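How to survey a beach profile for your coursework

Updated December 2021

Every spring I take first years down to Astley beach to measure how steep it is, and every spring somebody asks me to write the method down. So I have! You need two ranging poles, a 50 metre tape, a clinometer and a friend who doesn't mind wind.

Start at the water's edge, as close to low tide as you can manage (check the tide table the night before, and be off the sand in good time). Stand one pole there. Send your friend up the beach with the other until the slope changes, even if that's only a few paces. A change of slope matters more than a tidy distance. 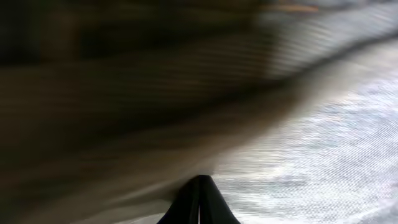 Measure along the ground between the poles and write it down straight away. Then sight with the clinometer from a mark on your pole to the same mark on your friend's, and read off the angle. I wrap a bit of tape round both poles at eye height so we can't muddle the marks. Move up and repeat until you reach the dune or the sea wall. When you plot it later with the sea on the left, your line should climb the way the streaks do in the photo, from lower left to upper right, only with a lot more bumps. If it dips near the top you may have found a berm, so check your notes before you rub it out.

If you're working with a bigger group, have one person do nothing but write. My own spreadsheet has 1,365 readings in it now, and the dodgy ones are nearly all from days when I tried to hold the pole and the pencil at once.

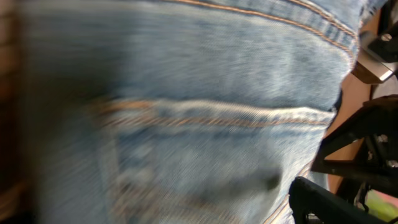
Iolanda Godoy
Fieldwork tutor, physical geography

Drawing it up is the nice bit. Use graph paper, pick a scale that fits the whole beach on one sheet, and draw each section with a protractor, starting from the low water end. Keep the same scale up and down as you use across, or your gentle beach turns into a cliff (Ignacio Aranda still teases me about my first Drundden profile).

Do the whole thing again a little further along the shore if the tide lets you. Label each line with the place, the time and the state of the tide, and put your raw readings in the appendix.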